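Waiting and calling at the shared service desk in Drallside
Student project report, second year
3 August 2020

1. Why we chose this subject

In the Drallside building three offices share one long counter: student records, housing and the print room. When no clerk is at the counter, the visitor must call somebody from the back rooms. Many students complained that they did not know how to call, or that the wrong person came. Our group wanted to learn how long people wait, and if a simple change of the calling system can make the wait shorter.

2. How we worked

We observed the counter during February. In this time we wrote down 1112 visits. For each visit we noted the hour, the office the visitor needed and the waiting time until a clerk spoke to them. We did not note names or any private matter. We also gave a short paper survey to 400 visitors, and 226 of them returned it with all the answers filled in.

The counter had one electric buzzer for all three offices. The sound is the same for everybody, so the clerks in the back rooms can not know who is wanted. According to the survey, this was the main reason for anger. Several visitors wrote that they pressed the buzzer again and again, and then felt ashamed of the noise.

3. The proposal

We compared three possibilities: paper numbers with a screen, a telephone on the counter, and separate bells with different colors and different tones. The screen was the most expensive. The telephone was disliked by visitors who are shy to speak on it, and this includes two members of our group. We decided to study the bells in more detail.
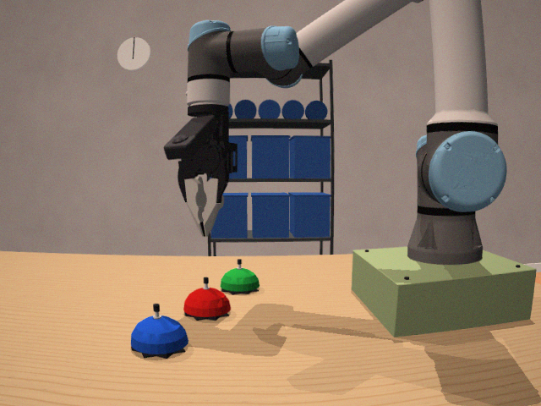
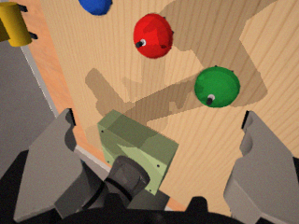
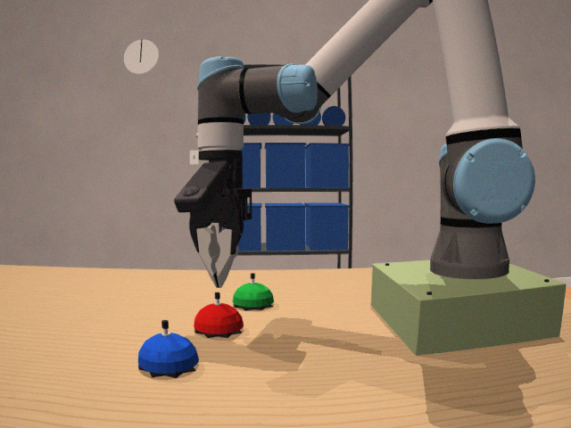

Figure 1. Computer-rendered views of a wooden table. Blue, red and green bells in the first view.

In our plan each office gets one color, and the same color is painted on its door. The tones must be far enough from each other that a person with weak hearing can still separate them. We asked the supplier Ammont for samples, but they did not arrive before the end of the project, therefore we can not report on the sound.

4. Results of the observation

The longest waits were in the hour before lunch. In 60 visits the first clerk who came was from the wrong office, and the visitor had to wait a second time. Housing had the most visits of this kind. The print room had very few, maybe because its door is open and the clerk sees the counter from the desk.

5. Limits and next steps

We observed only one month, and it was the month of room applications, so housing was busier than usual. We would like to repeat the observation in a quieter month, with real bells on the counter. The survey form and the table of waiting times are in the appendix.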